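In defence of the plain T-shirt

I've spent far too much of my adult life trying to buy a T-shirt. Just a T-shirt! Something with two sleeves and a hole for my head, in a colour that goes with jeans, that doesn't turn into a crop top after a month. You'd think we'd have cracked this by now, but every spring I find myself back in the shops in Furcombe, holding some flimsy thing up to the window and seeing the car park through it.

My current theory is that we've all been trained to think of T-shirts as disposable. They're what you pick up with a sandwich. Okero, who used to make a perfectly decent heavy one, now do a "refined weight" version, and I'm sorry, but refined weight means thinner. Mine had a hole by the hem before May was out (the belt buckle, I think, although I've been wearing the same belt for years and it never ate the old ones). I wrote to them and got a voucher. I don't want a voucher, I want the old shirt back.

My sister says I should just pay more. Well, I tried that too. I paid 60 pounds for one from Nilberg, which felt like a ridiculous amount of money to hand over for something I'd be eating curry in, and it is lovely, I'll give it that. The neck has stayed put. But I treat it like a christening gown, and a T-shirt you're afraid to wear has rather missed its calling. There must be something between that and the see-through ones, and if you know where it's sold please tell me, because I'd buy six and never write about this again.

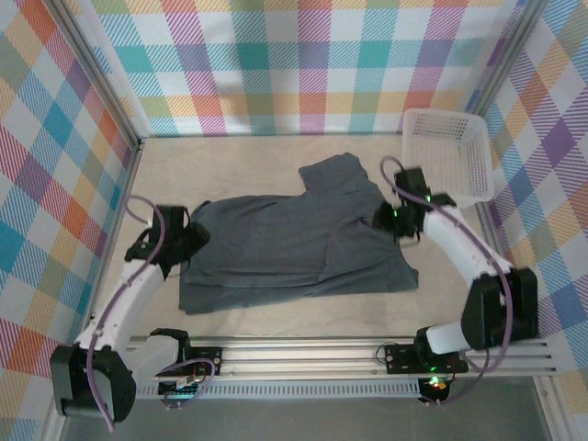
The other thing I'd defend, while I'm at it, is not folding them properly. I was brought up in an ironing house, where even tea towels got pressed, and it took me years to stop feeling guilty about my drawers. A dark grey one can sit half folded and bunched up, with its hem going one way and a flap sticking out the other, and I really can't see that any harm has come to it. A decent bit of cotton will sort itself out on your back while you're making the tea. The thin ones won't, of course, they hang on to every crease out of spite.

So what I'd like from the shops is fewer colours and more cloth. Keep the slogans, keep the little embroidered pineapples, and bring back a shirt I can wear to paint a fence and then, after a wash, to the pub.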